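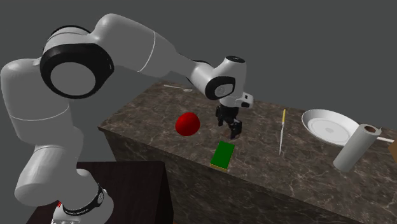
Relville wrote in to ask whether the finger pads on a two-finger gripper really need changing if they still look fine, and my answer is yes, because they go shiny long before they wear through.

So that's what the Cumau pad and service kit is for. I put it together after years of fiddling with my own arm, and it has everything I reach for when the grip starts to go off - pads, screws, a small tube of grease, a hex driver that fits properly (hooray!) and a cleaning cloth in a nice loud colour so you don't leave it on the bench.

You get 20 pads in a bag. Swap them in pairs, even if just one side looks tired. Power the arm down first and park it with the gripper hanging clear of the bench, then back the screws out, wipe the finger faces and pop the new pads on. Snug is plenty - I've stripped a few threads by being keen and it's a miserable afternoon.

Once they're on, run a slow open and close 100 times with nothing between the fingers, then re-zero the gripper. I skipped that last bit once and spent all of October chasing a fault that was my own doing.

The kit is $67. With the Riso flange spacer and spare cable clip it's $147. Grey or black pads, same rubber. If you've got the older Carretero fingers, tell me when you order, as the screw holes sit a bit wider and I'll swap the plate for you.

Share 20
Comments 1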